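The Gromwood Petition

The email came in at ten past six in the morning, which should have told me something, and it was from someone calling themselves A Concerned Resident. We get a lot of those. I ran the Skusstead page on my own in those days, from the end of my bed mostly, and I'd have printed a shopping list if it came with a decent headline.

This one had a scan attached. Petition against the change of use at 14 Gromwood Road, the old Worku carpet shop, from retail to place of worship. 1171 signatures, it said across the top in capitals, and underneath, THE PEOPLE HAVE SPOKEN. I thought, blimey. Skusstead has 3851 people in it, and that includes babies and my uncle Ray.

So I put it up. I did! I gave it "Huge opposition to prayer hall plan" and went and had a shower, and by the time I'd got my socks on there were sixty comments underneath and somebody had brought up the war. 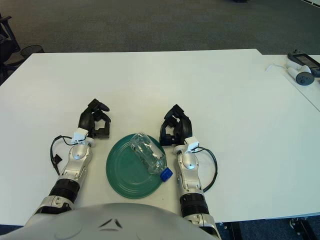
An empty bottle on a green plate.

Farah Mangundap rang me at dinnertime. It was her name on the planning application, hers and her brother's, and I knew her slightly from the swimming baths where she used to teach the under-sevens. I was all ready to be shouted at. I'd even got a sentence prepared about both sides being welcome.

"Have you read it?" she said.

"Course I've read it."

"All of it, though. Page nineteen."

I said I'd ring her back. I hadn't read page nineteen. I'd read page one and a bit of page two, and then I'd scrolled down very fast to see how long it was, the way you flick through a book in a shop. I sat down on the stairs with the laptop on my knees and went to page nineteen, and it was the usual thing, name and address and a squiggle, name and address and a squiggle, and two thirds of the way down there was my mum.

Jean, our old number on Wasonthorpe Lane, and a signature with a big loopy J. My mum never did a loopy J in her life. She did a J like a fish hook. She'd also been dead four years that February.

I don't know how long I sat there. Long enough for the cat to come and go twice. Then I got a pencil and started at the beginning, and I'm not proud of how much I enjoyed it, to be truthful, once I'd stopped feeling sick. There was Mr Pell from the chemist's, who'd moved to Spain. There was a family of six at a house that got knocked down for the roundabout. Whole streets had signed in alphabetical order, and whoever it was had got tired around page thirty and started doing them all with the same slant. I think they'd used an old electoral register. By teatime I had 545 I couldn't stand up, and I'd still got a third of it to go.

I rang Sulastri Sopacua at the Wasonthorpe paper, where I'd done my work experience when I was sixteen and mainly made toast. She's the only proper journalist I know.

"Take it down," she said.

"But then it looks like I'm hiding it."

"Then put up something saying you've taken it down and you were wrong. Say it in the first line, love. Don't make them hunt for it."

"What if they stop reading?"

"How many have you got?"

"A thousand," I said. It was 1000 on the dot, I'd been ever so pleased about it the week before, I'd had a Viennetta.

She didn't say anything to that. I could hear somebody's printer going behind her.
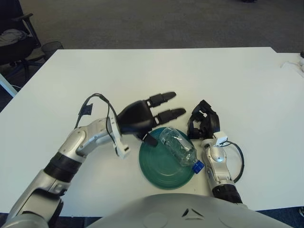

Same plate and bottle, and a black robotic hand.

I wrote it four times. The first go was mostly about how busy I'd been. The second had my mum in it and I took her out, and then I put her back. What went up in the end was five sentences and the first one was "I got this wrong."

I lost some readers and I got called a few things, one of them by a man who'd sold me a bike. A Concerned Resident wrote again at ten past six the next morning to say I'd been got at. I wrote back and asked how they'd known my mother. I never had an answer to that one, and I've looked at a good few people in the Co-op since and wondered.

The meeting was a fortnight later. There were real objections, mainly parking, and a woman in a green coat who was worried about the drains and went on until they asked her to stop. Farah had brought a plan of the drains. It got put off to the next meeting, as everything does in Skusstead, and we all shuffled out into the car park in the rain.

She came over while I was looking for my keys.

"Which one was your mum?" she said. "On the list. I'd only spotted the surname."

So I got my phone out and showed her, and I told her about the J.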